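The great cardboard pile-up
My four weeks of trying to love the corner where the boxes go
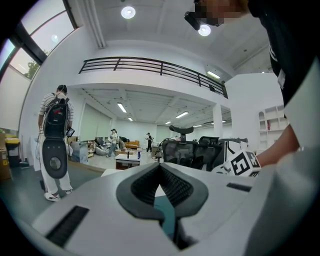 Cardboard stacked against the wall on the left, with the yellow-lidded bin standing next to it.

Every workplace I've ever had has had a box corner. You know the one. Somebody opens a parcel, leans the box against the wall "for now", and by May it has brought its friends. I have one at home too (under the stairs, please don't look) so when I was asked to write about tidying shared rooms I knew exactly where I wanted to start.

I started in Flekwood, with Vimala Bangera, who has been sorting out other people's storage for longer than I've been paying rent. I had rather hoped she'd be fierce. She was lovely! She made tea, asked what I did with my own boxes, and then laughed for quite a long time.

Her first question in any room is where the bin is. I'd have gone straight to shelves, or labels, or one of those label-printing gadgets I've wanted since I was nine. But Vimala reckons people will carry rubbish about three steps before they put it down on whatever's nearest, and if what's nearest is a stack of cardboard, well, that's a bin now.

She's keen on a coloured lid as well. A black bin against a dark floor tends to disappear, she says, and a yellow lid is hard to miss even when you've got your arms full and a bag on your back. I came home and looked at my own grey one with real disappointment.

Then there's the stack itself. Vimala lets you keep boxes, which I was relieved about, but only as many as you could fill if you had to move out in a hurry. She keeps a notebook of what she's cleared, and last year's total was 1385 boxes, most of them flattened at the kitchen table with the radio on. The year before it was 2272, but that one had the Rostau warehouse in it, and she still goes a bit quiet when you mention Rostau.

I've been using her method for a month now. Tape off first, all of it, including that bit underneath you think doesn't matter. Flatten along the folds it already has. Biggest at the back, against the wall, smallest in front, and nothing on the bit of floor where people walk. My mistake in week two was saving the odd-shaped ones "in case", and they slid down every time the door went. Out they went, apart from one very good long thin box that I'm keeping and will not be discussing.

What surprised me most was how much nicer it made the rest of the room to be in. You stop edging round things. You can hold a conversation and walk at the same time without watching your feet, and I hadn't noticed how long I'd been watching mine.

Vimala's coming round next month to inspect the stairs cupboard. I've bought biscuits, and a bin with a yellow lid.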